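The Ellgate Quarterly binder holds 20 issues of any magazine that still bothers to print. We make it for people who have kept every number of a small arts review since the first one and now store them in a box marked TAXES.

Each issue slides under its own steel wire, so there's no punching, no glue and no need to explain yourself to a librarian. The spine takes a paper label. Fidelina Huamán, who edits our catalog, has labeled hers "Theater, mostly complaints."

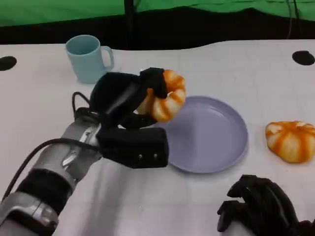

*Black hand, striped squishy pumpkin, white table.*

The cover cloth is Plikau, a tight cotton weave that comes in Dorkholm gray or a red we keep meaning to rename. It wipes clean with a damp rag. Coffee rings older than January are yours for life.

Fits issues up to 172 pages. Special double issues will go in, but the binder will sulk and refuse to close flat – give it two wires and leave the next slot open.

We've sold some 2000 of these, a fair share of them to magazines that have since folded. The binders are holding up fine.

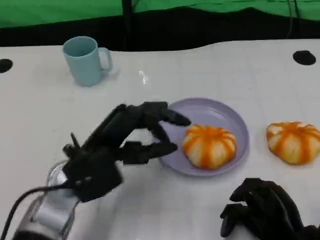

## Ordering

- Item 481, gray or red
- Spare wires, pack of 20
- Panagiotou slipcase, sold separately – holds two binders, or one binder and the issues you've been meaning to read

Labels are included. Blank ones, too, for when the magazine changes its name again.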